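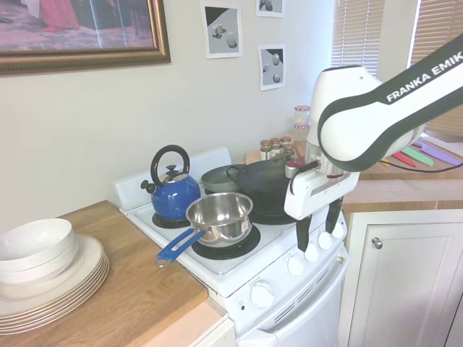

*Photo: Letay Birhane, kitchen corner, August*

Morning, kettle notes. I've left the blue kettle on the back left burner and the little saucepan in front of it, because I do like them near the plates and bowls when I'm dishing up – and the skillet can have the front right to itself. Please turn the saucepan handle inward when you're done, it pokes out past the edge of the stove and I have a good wide hip!

Spice jars stay in the back corner behind the skillet. I'd still love to sort them by colour one day, but Bassi wants them by name, so we'll talk it over. Coloured knives are further along the same side. Tomorrow: 40 g of lentils per bowl, and try the Jestine stock again with less salt.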